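Netik tables and soft storage: your questions

Do the tables come ready built?
No. The top and the four legs are packed flat in one carton. You will need a cross-head screwdriver, and it is easier with two people. Build the table upside down on a blanket, then turn it over together.

Which finishes can I have?
The Nordin table comes in white throughout, top and legs. The Prirnden has the same top with bare wood legs. We stopped making the grey version in August.

My table rocks. What should I do?
Loosen all four legs by half a turn, stand the table where it will be used and tighten them again. Old floors are rarely level, so you may still need a felt pad under one leg.

Can I stand it against a brick wall?
Yes. Leave a small gap so the edge of the top doesn't rub. Damp brick can mark the white finish over time – wipe the legs down if you notice it.

What are the knitted pouches for?
Small things that get lost under tables: chargers, pens, spare keys. Each has a looped string at the top corner, so it can go on a hook or just lie wherever you are working.
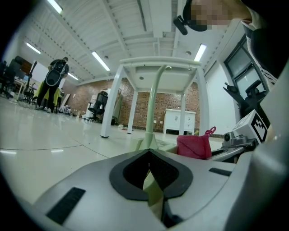 How do I wash a pouch?
By hand in cool water, with a little wool wash. Dry it flat. Hanging it wet by the string will pull the corner out of shape. Pink can lose a little colour in the first wash, so keep it away from white things.

Can I order a longer string?
Yes, ask for part 253 when you order. The standard string is 26 cm and the long one is 37 cm. Both are knotted on and can be changed at home.

Where can I see everything before buying?
At our Gakcombe showroom. Ring first if you want to see the Prirnden, as it is sometimes out on loan.

How do I return something?
Send us your order number within 28 days of delivery. Pouches must be unwashed. Tables should be taken apart and put back in the carton, screws included.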